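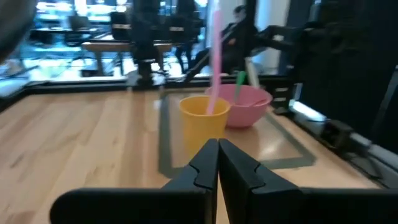 Robot Manipulation Lab
Handout 4: Table clearing with the wrist camera
Instructor: Venla Jääskeläinen

Read this before your lab slot. Bring your notebook and the login for your group's folder on Ulluler.

Task

The arm starts with the gripper closed, just in front of the taped area. The objects are a yellow cup with a pink straw in it and a pink bowl holding a green-handled utensil and a pale spoon. Your group records demonstrations in which the arm takes the utensils and the straw out, sets them down inside the tape, and then puts the cup in the bowl. The order of the first three moves is up to you, but keep the same order for the whole set.

Each group records 27 demonstrations. Handout 5 uses all of them for training, so a short set will hurt you next week.

Before you record

1. Log in at the station and start Tritent. Wait for both the arm and the camera to show as ready.
2. Open and close the gripper once. At full close the two fingertips should meet along their inner edges. If there is a gap, run the zero routine again.
3. Check the wrist view. You need to see both fingertips, the near line of tape and the whole bowl. The top of the straw may run out of view at the start pose.
4. Put the objects inside the tape. Move the cup and bowl a little between demonstrations. Both must stay fully inside the lines.

Recording

One person drives and one person watches the log. Switch after every third demonstration. The recorder stops by itself at 1000 time steps. If you are still moving at that point, delete the run and do it again.

Come at the straw from the side. From straight overhead, the fingers hide it from the wrist camera during the last part of the approach, and the model has nothing to learn from there. The same goes for the green handle, which leans. Turn the wrist to match the lean before you close.

The spoon is the hard one. It lies across the bowl near the rim, and pressing down on it tends to tip the bowl. Close on the part of the spoon nearest the rim and lift slowly. If the bowl moves but stays upright, keep the run. If it tips over, mark the run as failed and leave it in the folder. We will use failed runs in week 6.

What last term's groups got

Group Gatavetti kept every run and ended up with a training set of 1558 grasp frames. Group Turunen threw out anything that looked clumsy and had 548. Turunen's model did well when the cup stood in the middle and badly near the tape. Think about why, and write half a page on it.

To hand in

The demonstration folder, named with your group name and station number.
The half page on the two data sets.
A sketch of the gripper angle you chose for the straw, the handle and the spoon.

Everything is due Saturday at noon. Late folders can't be added to the training queue.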